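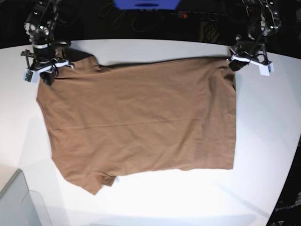 Predside replied:
Sorry, but I don't buy that a new slogan would fix the island. We paid 117 each for the ferry last January and half the places on the visitor map were shut by 2 in the afternoon. People don't come back for a logo!

Grotau_gal:
Ouch, fair on the hours. But I grew up there, and most folks on the mainland can't even tell you where Grotau is (my own in-laws thought it was a cheese). You have to get them on the boat first – then worry about lunch.

Nokik98:
Lunch is the worry though. The town has 1,070 people, and in summer there's one bakery and a line out the door. Fill more ferries and you just get more hungry, cranky visitors.

Predside:
Exactly what I mean. Fix the ferry times too while they're at it.

xue_walker:
I had a great time, for what it's worth. Went in the fall, walked the north beach, saw seals, packed sandwiches. Would hate to see it turn into another boardwalk.

Grotau_gal:
Nobody wants a boardwalk, xue! A few more cabins and a second cafe would do me. Which end of the north beach were the seals on?

xue_walker:
Far end, past the old jetty. Go at low tide.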